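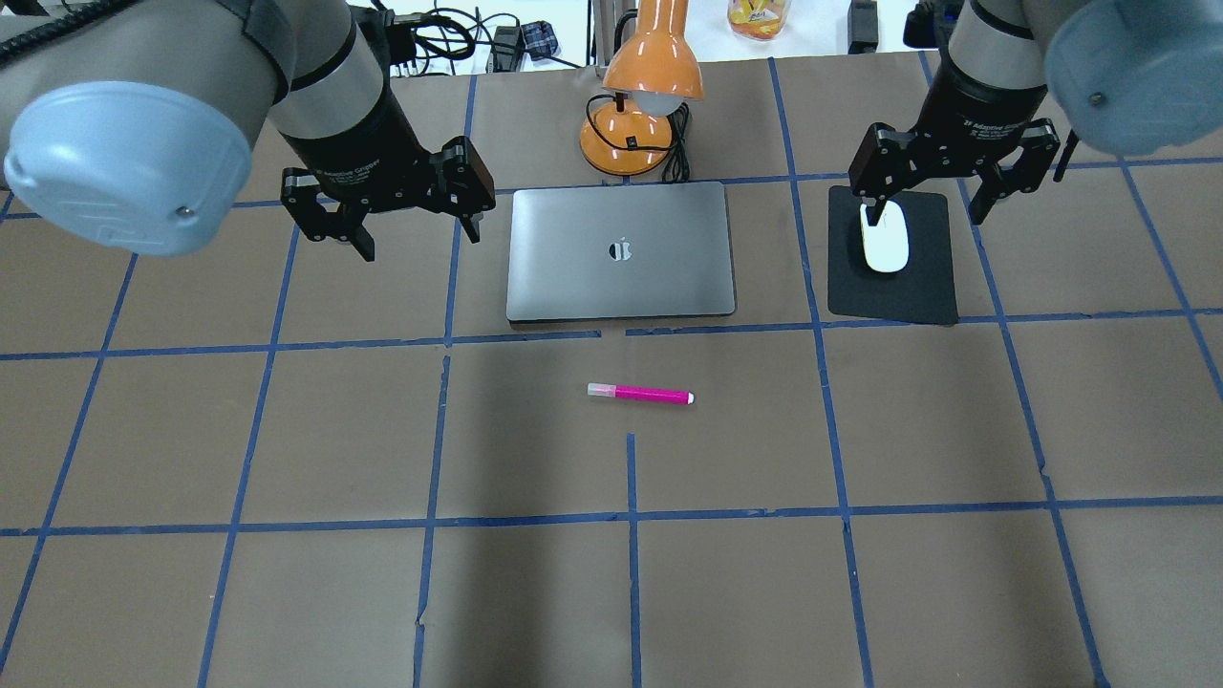 To: Gostlow Home Desks list
Subject: Re: Taping out a desk before committing to it

On Tuesday, a list member in the Plivance building wrote:

> I've been sharing a work table for a month and my things migrate.
> The laptop creeps left, the mouse pad follows it, and by
> four o'clock I'm typing at an angle, like somebody playing a
> church organ from the aisle. Someone here once mentioned
> marking a table out with coloured tape. Does that work, or does
> it just make you look peculiar? Also, what tape? The surface is
> a matte greyish brown and I'd like to hand it back without
> stripes.

Both, in my experience. I've had blue tape on mine long enough that visitors have stopped asking, and I have the following to report.

Make the cells big. My first grid was laid out with a 200 mm spacing, on the theory that more squares meant more order. What it meant was that a closed laptop sat across several of them and belonged to none. I pulled the lot up the same evening and went to large cells, and life improved. A laptop can overlap a line without the sky falling in. So can a mouse pad. You are looking for a reference, something to tell you at a glance that the pad has gone for a wander, and a line poking out from under the edge of it does that very well.

Don't chase perfect lines. I used a long steel ruler for the first two, then my eye, then optimism. There are joins in mine that would make a tiler weep, and a gap or two where I ran short and didn't feel like opening another roll. You stop seeing them by the second week. If you are the sort of person who won't, buy more tape than you think and do each run in one go, pulling it taut before you press it down.

As to colour, blue on grey-brown shows up nicely in daylight and under a lamp. I tried a cream one first and could not find it again after dinner.

As to brand, I have no loyalties. The Zürcher low-tack came off my table cleanly after 17 weeks. The bargain stuff from the hardware store came off in confetti and left a gummy ghost I had to rub away with eucalyptus oil. Test a bit in a corner first, especially if it isn't your table. Press it down, leave it over a weekend, and peel it back slowly and low to the surface.

The part I'd push hardest is leaving a cell open in the middle. Mine gets one pen or marker and that is its whole allowance. I use a bright one, magenta for preference, as the black ones vanish onto a black mouse pad and then I blame the cat. The open cell is where the paper goes when there is paper. Once you allow a mug in there you have lost the cell, and you will shortly lose the one beside it as well. I speak from a Vollovmont coffee cup that stayed from January until it had developed a climate.

Lamp at the back, behind the laptop, out of the way of your elbows. I know the received wisdom is to put it off to one side, and I know there was a long thread here about shadows (message 1256 in the archive, if you have an afternoon to burn and a strong stomach). I remain unpersuaded. At the side it takes up a perfectly good cell, and I have knocked mine over twice — once into soup.

The four o'clock drift is, I suspect, your chair. Put a strip of tape on the floor where the front castors should be and see whether it's the laptop moving or you. It was me.

If you do go ahead, report back on how the tape behaves on your surface. The only other account we have of a matte finish is in message 2398, and that one turns into an argument about placemats halfway down.

Signed,
the one with the blue lines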